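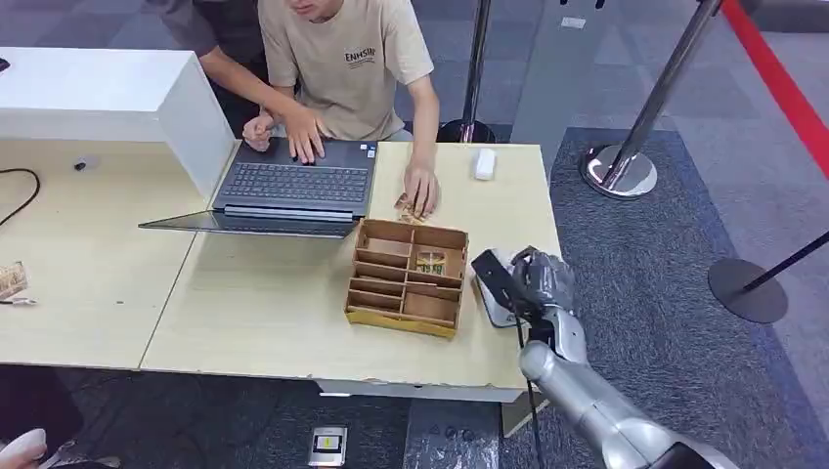

Section 4: Basting, Threading and First Stitches on the Hundon

Before you start

This section covers getting a layered quilt under the needle of the Hundon and stitching a test line you can trust. It assumes you have already leveled the machine and fitted the extension table. If the table still rocks when you lean on it, go back and fix that now. A rocking table will be blamed on tension, and you will lose an evening turning a dial that was fine.

The leaflet in the box says the Hundon is ready to quilt as soon as you plug it in. We have our doubts. It is ready to sew two layers of cotton as soon as you plug it in. Three layers with batting in the middle is another job, and the factory settings were plainly chosen for the first one.

You will need:
The walking foot (in the gray pouch, under the bobbins)
A new size 14 needle
Cotton thread for top and bobbin. We tested with Sultero because it was sold alongside the machine. Other cotton thread of the same weight did just as well.
A practice sandwich made from the same top fabric, batting and backing as your quilt
Curved safety pins or basting spray
A small screwdriver

Making the practice sandwich

1. Cut two squares of fabric and one of batting, each 14 inches on a side. Smaller squares look thrifty, but there is no room on them to steer.

2. Lay the backing face down on a hard surface and tape the corners. Pull it flat and stop there. Backing that has been stretched under tape will spring back when you peel it off, and the puckers get put down to the machine.

3. Lay the batting on top and smooth it from the center outward.

4. Lay the top fabric face up over the batting.

5. Pin every 4 inches. The Paredes batting wrapper says its product "clings to fabric" and can be left half-pinned. Ours clung nicely until somebody picked it up. Pin it as you would any other.

Note: Basting spray is fine for the practice piece. For a bed quilt we would still put pins along the edges, whatever the can says about hold.

Fitting the walking foot

1. Turn the machine off at the switch. The lock button on the screen is supposed to disable the needle, and as far as we know it does. Use the switch anyway.

2. Raise the needle to its highest point with the handwheel, turning it toward you.

3. Remove the standard foot and the whole ankle it clips onto. Keep the screw.

4. Slide the walking foot in from behind. The fork on its right side must sit over the needle clamp screw. Check this twice. The printed diagram shows the fork below the screw, which is wrong in every copy we have seen.

5. Tighten the ankle screw with the screwdriver until it stops. Finger-tight will shake loose.

6. Lower the foot and turn the handwheel through two full turns. You should see the feet inside the walking foot rise and fall. If they don't move, the fork is in the wrong place. Return to step 4.

Caution: The walking foot is for forward stitching. The screen will still let you choose zigzags, stars and a row of ducks with it fitted. Don't take that as permission. A wide stitch can drive the needle into the metal.

Threading

1. Raise the presser foot. With the foot down the tension discs are closed and the thread will ride on top of them.

2. Follow the numbered arrows on the casing. Hold the thread lightly at the spool with your right hand as you pull it down the channel with your left.

3. Thread the needle from front to back. There is an automatic threader. It works on some needles and bends its own hook on others, and we have not been able to find a rule for which. Thread by hand if it misses more than once.

4. Drop in the bobbin so the thread comes off counterclockwise, pull it through the slot, and leave a tail as long as your hand.

5. Lower the foot and pull gently on the top thread. It should resist. If it slides freely, take it all out and begin again at step 1.

Note on bobbins: The Hundon comes with clear plastic bobbins. The shop listing says any bobbin of that class will fit. Several will go into the case, certainly. We had two from another packet that fit and then skipped.

Stitching the test line

1. Set stitch length to 3. The machine defaults to something shorter, which looks crowded once there is batting underneath.

2. Set the top tension dial to 4. "Auto" appears on the dial between 3 and 5, and it seems to be a fixed point with a friendly name. We could find no difference between Auto and 4 on any fabric.

3. Set the speed slider to the middle. The Hundon is advertised at 1 row of very large figures, and the speed on the sticker may be reachable with nothing under the foot. You won't want it.

4. Place the sandwich under the foot near one edge. Take one stitch with the handwheel and pull the bobbin thread up to the top.

5. Hold both tails and stitch a straight line to the far edge. Guide the fabric with flat hands on either side of the foot. Don't pull from behind.

6. Cut the threads, turn the piece over, and look at the back in daylight if there is any.

Reading the result

Small loops of top thread on the back: top tension is too loose, or the thread missed the discs. Rethread before touching the dial. It is the threading far more often than the dial.

Bobbin thread showing as dots on the top: tension is too tight. Lower it by half a number and stitch another line beside the first.

A big nest under the fabric: the thread missed the take-up lever. No dial will cure this.

Skipped stitches: change the needle, even if it is new. Packets do contain bad ones.

Pleats in the backing: your basting, we're afraid. Check step 2 under "Making the practice sandwich."

Write the settings that worked on the sandwich itself in permanent marker, with the thread and batting you used. The Hundon has a memory button for this. It kept our settings through most power cuts.

About the accessories

The Mendis seam guide is offered at checkout as "essential." It is a metal bar with a scale on it. The bar that comes with the walking foot does the same thing without the scale, and a strip of masking tape on the machine bed does it for free. If you like rulers on things, buy it.

The screen lists 100 stitches. For quilting you will use the straight stitch, and perhaps a blanket stitch for appliqué with the standard foot back on. The rest do no harm.

Moving on to the real quilt

1. Fit a fresh needle.

2. Roll the quilt from one side so that the center line is exposed, and clip the roll loosely.

3. Support the weight on the table to your left. A quilt hanging off the edge drags against the needle and shortens your stitches.

4. Start at the middle of the quilt and work toward one side, then turn it around and do the other.

5. Stop after the first full line and check the back before stitching the next.

Caution: Keep pins out of the path of the foot. The claim that the walking foot "glides over pins" appears on the pouch. Remove each pin as you reach it.

Clean the lint from under the needle plate each time you change the bobbin on a quilt of any size. The service light is set to come on after 2,000 minutes of sewing, and cotton batting will have packed the feed dogs solid well before then. Section 5 shows how to lift the plate.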